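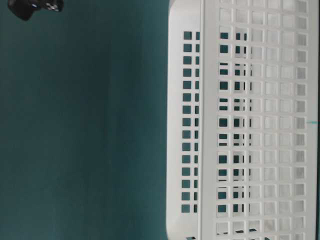
Brunditz G2 parallel gripper: two months of use

I bought the Brunditz G2 in June to replace a Nekine gripper that had been on our small bench arm for a long time. This review covers what it was like to fit, how it handles the objects we use, and whether I would buy another. I paid for it myself and have no connection to the company.

Background

Our bench work is mostly picking and placing household objects: cups, sponges, small boxes, cloths, and plastic baskets of different sizes. The arm is a Zanport with the standard tool flange. We record with a fixed camera and run the same tasks with each gripper before deciding what stays on the arm. None of the tasks is hard for a person. Several are hard for a two-finger gripper, and the perforated baskets are the worst of them.

What comes in the box

You get the gripper body, one pair of flat fingers, one pair of narrow fingers, a flange adapter, a cable, and a bag of screws. There is a printed sheet for the wiring and a link to the full manual. The narrow fingers are the ones you will want. The flat pair is fine for boxes but too wide for almost anything with a handle or a rim.

The Nekine came with a hard case. The G2 comes in cardboard with foam cutouts, and the foam started shedding crumbs the first time I pulled the body out. Store it in something else.

Fitting it

The adapter went straight onto the flange. Four screws hold it, and they are a sensible size. The two screws that hold each finger are smaller than they should be, and the heads are shallow. Use a good driver and do not lean on it. I marked one head on the first finger change and had to order a spare.

The cable is long enough to reach the base of the arm with slack at the wrist, but the connector sticks straight out to the side. On our arm it comes close to the forearm when the wrist is rolled all the way over. I limited the roll in software and have not had trouble. A right-angle connector would have fixed this, and Nekine had one years ago.

Controller and software

The G2 can be run from its own controller box or directly from the arm. I tried both. The box is easier to get going. You set open width, close width, speed and force on a small screen, and it keeps ten presets. Running it directly takes more setup, but then you can change force in the middle of a move, and that matters for soft things.

Force is set on a scale that runs from 0 to 800. The manual does not say what the numbers mean in real units. I found useful settings by trial. For thin plastic I stay at 32 or slightly over. Anything much higher bends the wall of a light basket inward, and then the basket pops back to shape when you let go and moves off its mark. For boxes and mugs you can go a good deal higher without harm.

Position feedback is good. When the fingers close on nothing, the reading tells you so clearly and quickly. When they close on something very thin, such as a single sheet of plastic, it is less sure of itself. More than once it reported a missed grasp while it was holding the part. I ended up writing my own check using motor current as well as position, and that has been reliable.

The baskets

This is the section most people who do similar work will care about. A basket with walls full of small square holes causes two separate problems.

The first is seeing it. With a basket on its side, one wall lines up partly behind another. Some holes show the background and others show more white plastic. A depth camera does poorly with this. We get speckle across the whole face and a rim that comes and goes. The gripper can't help with that, of course, but it does mean the grasp point you are given is often a little wrong, and a gripper with more opening to spare will forgive more. The G2 opens wider than the Nekine and it shows. Grasps that used to knock the rim with one fingertip now clear it on both sides.

The second is holding it. The narrow fingers have a rubber pad with a fine ridge pattern. On a solid wall it holds very well. On a perforated wall the pad only touches the strips of plastic between the holes, so there is less to grip, and a basket held by the middle of its wall tends to swing. Grasping at the rim is better. Grasping across a molded ridge or lip, if the basket has one, is better still. I moved our default grasp point to the rim and the failures dropped off so much that I stopped planning for wall grasps.

I also tried a pair of Jurčo soft fingertips, which fit the G2 with the adapter plate they sell. They sink slightly into the holes and grip the wall much better than the stock pads. The drawback is that they sometimes stay hooked when the gripper opens. The basket comes up with the arm for a moment, then drops. Opening slowly cures most of it. If you handle perforated parts all day, the soft tips are worth the money. For mixed work I went back to the stock pads.

Other objects

Sponges and cloths: good. The narrow fingers pinch a fold cleanly, and the low force settings are steady enough that you can drag a cloth without losing it.

Mugs: good by the handle, fair by the rim. The pad edge is square and can catch on a thick rim.

Flat items lying on the table: poor. The fingertips are too thick to get under anything. This was true of the Nekine as well. I slide flat items to an edge first and take them from there.

Small boxes: no complaints with either pair of fingers.

Noise, heat and wear

The G2 is louder than I expected when it opens at full speed. At half speed it is fine for a shared room. The body gets warm after a long session holding objects at high force but has never shut itself off.

The pads show wear at the tips after two months. Most of this comes from contact with the table during low approaches, so it is partly my doing. Replacement pads are sold in packs and take a few minutes to swap. The dark finish on the body has held up.

One finger developed a very small amount of play. Tightening its screws took care of it, and I now check them every week. A drop of mild threadlocker would probably be enough, though I haven't tried it because I change fingers too often.

Compared with the Nekine

The Nekine is quieter, comes better packed, and has the better connector. Its fingers are also easier to change. The G2 opens wider, closes faster, and gives much finer control at the low end of the force range. On our tasks those three things count for more. I kept the Nekine as a backup and have put it back on the arm once – while I was waiting for that spare screw.

What I would change

Bigger finger screws. A right-angle connector. Force in real units, or at least a table in the manual. A third pair of fingers with thin tips for flat objects, even as a paid extra.

Should you buy it

If you mostly handle solid boxes, a cheaper gripper will do the same job and you won't miss anything. If you handle light plastic, cloth, or anything with an awkward rim, the G2 is a clear step up from what I had. Plan on some time finding your force settings, and write them down somewhere other than the controller box. A firmware update wiped mine.

Rating: 4 out of 5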